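# Setting Up a Play Kitchen on a Table (and Getting It Put Away Again)

Most advice on play kitchens starts with buying more play kitchen. I don't buy that, in either sense. A tabletop, some pretend food, a tray, a plate and a couple of pots will do for nearly everything the four-foot molded units claim to do, and you get your floor back afterward.

What follows is the way I set one up and clear it. It takes me 7 minutes if all the pieces are where they should be, and a good deal longer when the carrot has gone missing. Your mileage will vary, and anyone who promises you a two-minute reset is selling bins.

## What you need

- A table with a dark, plain top, or a dark cloth over it
- One shallow tray with a raised rim
- A plate
- A pot or a kettle, or both
- Play food, including a few pieces that come apart
- A box or drawer that everything fits in at the end

I would skip the themed playmat. I had one in the Multton print, with burners and a sink drawn on it, and all it did was tell everyone where things had to go. The pieces got lost against the pattern too. A plain black surface looks gloomy in the store, but green and yellow food shows up on it from across the room.

## Step 1: Pick the food before you pick the dishes

The big sets come with 60 pieces. Put out a quarter of that, tops. I have read the theory that a child given everything will sort it all into categories, and I have yet to see it happen at my table. Everything goes into the pot, then the pot goes on the floor.

Pick a mix of shapes: a long one, a round one, a few flat leaves, something that splits. The rest stays in the box until another day.

## Step 2: Load the tray
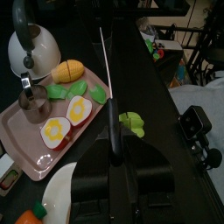
Trays get dismissed as fussy, and I used to agree. Then I tried a week without one and spent it looking under the couch. The rim is what does the work. Lay the food out inside it with some space between pieces, the way the corn, the three green leaves and the apple halves are sitting on the pink tray, and you can tell at a glance if something has wandered off. A little metal cup can go in a corner of the tray as well. Kettles are better off beside it, where they won't take up the food's room.

Don't bother making it pretty. I've seen the rainbow-order trays online and I assume they last until the first customer.

Lettuce and carrots can live on the bare table. They're good starter pieces for whoever is "shopping," and they don't roll far.

## Step 3: Check the cutting pieces

Pieces that split are the best part of any set and the first to go bad. Before you put them out:

1. Push the halves together and turn the piece upside down. If it falls open on its own, the fastener is probably full of lint.
2. Pick the lint out with a dry toothpick. Water is slow to dry in there, whatever the package says.
3. Leave some pieces whole and some already cut. A table where everything is in halves gets treated as a pile of scraps.
4. Put a star fruit or some other odd shape out where it can be reached, pushed together along its seam, with the plate and the tray off to one side of it. 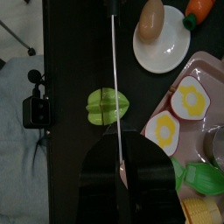

## Step 4: Set the plate and the pans

One plate is enough for one cook. Two if there's a guest. I've tried more and they become hats.

An egg on the plate makes a fair opening, since it suggests breakfast without anyone having to say so. If your set has fried-egg pieces too, keep them on the tray with the other ready food. I know this sounds like overthinking it. It probably is, but I've set this table up both ways and the version with a meal half started gets played with for longer.

As for pots, look at the lid knob. If it wobbles, fix it or leave it in the box. I went through 2 of the Nultatum pots before I worked out that the knob screw only needed a dab of glue. The handles have been fine.

## Step 5: Give the table some height

A flat table full of small things starts to look like a yard sale. You want something for a pot to stand on. The catalogs will sell you a stove for this (the Ondelance one costs more than my actual toaster), but any sturdy little cabinet or block will hold a pot. Put it to one side so it doesn't wall off the middle.

A low platform underneath helps to mark out which end is the kitchen. I was doubtful about this one for a long time and still wouldn't pay for it. Use a spare shelf. 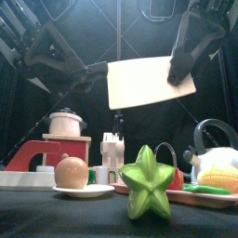 *White pot on top of the red cabinet, with the red arch next to it and the black cloth underneath.*

Smooth the cloth before you put any weight on it. You won't get every wrinkle out. Small cups tip over on the big ones, so work on those and ignore the rest. Weighted clips along the hem are supposed to help, but mine only gave people something to pull.

## Step 6: Putting it away

Here's where I part ways with the labeled-basket crowd. Labels are for adults. I've tried picture labels, color dots and the Subramaniam sorting cards, and the cleanup took exactly as long as it had before, plus the time spent arguing about which basket an egg belongs in.

What has held up for me:

- Food goes back on the tray first. Join up the halves as you go.
- Tray goes into the box whole, if the box is wide enough. Measure the tray before you buy the box. I didn't.
- Plate on top, face down.
- Cup inside the pot, lid on, pot in last.
- Shake the cloth out over the floor you're about to sweep, then fold it.

If a piece is missing, look for it now. It will not turn up by itself.

## Swapping things out

You'll see it recommended that you rotate the food every few days. I change 4 pieces when interest drops and leave the others alone. The corn has been out since December and is still in demand, so I see no case for retiring it on a schedule.

Wipe everything down with a barely damp rag when it starts to feel sticky. Do the metal cup separately and dry it right away or it will spot.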